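Snack sorting still a slow job for machines, Kedport trial finds

17 August 2020

Packing a box of mixed candy. A kid can do it. A machine can, sort of, on a good day, if you don't rush it.

That's the short version from Kedport, where a small outfit called Limel has been working since June on what it calls mixed-item packing: bags, bars, twists, anything in a shiny wrapper that won't hold its shape. Pick it up, put it in the carton, go get the next one. The customer is Lumgate, a mail-order snack seller that still packs every order by hand and would like to stop.

Results so far are so-so. Limel put out numbers this week. Of 682 tries at picking up a single wrapped piece, 500 ended with the piece in the box. The rest were drops, double grabs and what the company's notes call "pushes," meaning the piece just slid away.
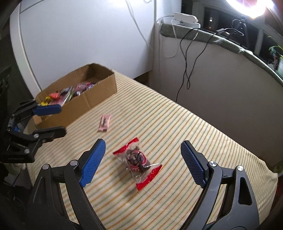
Can a machine pack a mixed snack order by itself yet?
For a short order of stiff items, sometimes. For a full mixed order with soft bags in it, a person still has to stand by and fix things, and at Limel one does.

Chih-ming Cheung, who runs the trial, was not in the mood to oversell. "Everybody wants to hear that it's done," he told us by phone. "It's not done. Ask me about a hard plastic bottle and I'm happy. Ask me about a candy with twisted ends and I want to go home."

Wrappers are the trouble, he said. Clear plastic throws light back. Crimped ends stick out past the part you want to hold. Squeeze the wrong spot and you've got a pinch of film and no candy. Squeeze too hard on a bar and Lumgate gets to eat the cost of a crushed one.

Then the surface. Hard steel table, fine, things stay put. Fabric is another story, it bunches and drags and the piece sinks in a little. Limel tests on cloth on purpose. Homes are full of it and Cheung wants the same skills to work for household chores later on, picking up after kids, clearing a bed, that sort of thing. Later on being the key words.

Speed is the other sore point. A practiced packer at Lumgate fills a small order in 43 seconds, the seller says. Limel would not give a matching figure for the machine. "Slower," said Cheung. Pressed on it: "A lot slower." 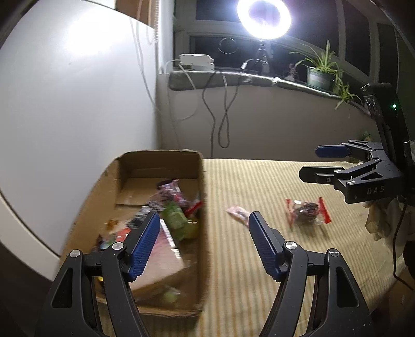 Photo: Limel

The carton matters to. Open flaps get in the way, and once a box is half full every new piece has to find a gap. People shake the box, or just shove. Cheung's team has tried teaching a shove. It works about as well as you'd think, he said, and the pile ends up lopsided.

Reaction at Lumgate is mixed. The seller had hoped to have 2 packing stations running on their own before the holiday rush. Now it says one, maybe, handling bars only, with candy and soft bags left to the staff. No jobs are being cut over it, according to a company statement, and packers will be asked to check machine-filled boxes before they're taped.

Shek, a rival supplier that was also up for the Lumgate contract, declined to comment on the numbers. It has it's own packing trial going but hasn't published anything.

Household use is further out still. Cheung would not put a year on it. Laundry is worse than candy, he said, dishes are somewhere in between, and nobody should be clearing closet space for a robot just now.

Next round at Limel adds gum packs and small cartons. Results are expected once Lumgate has had a look at them.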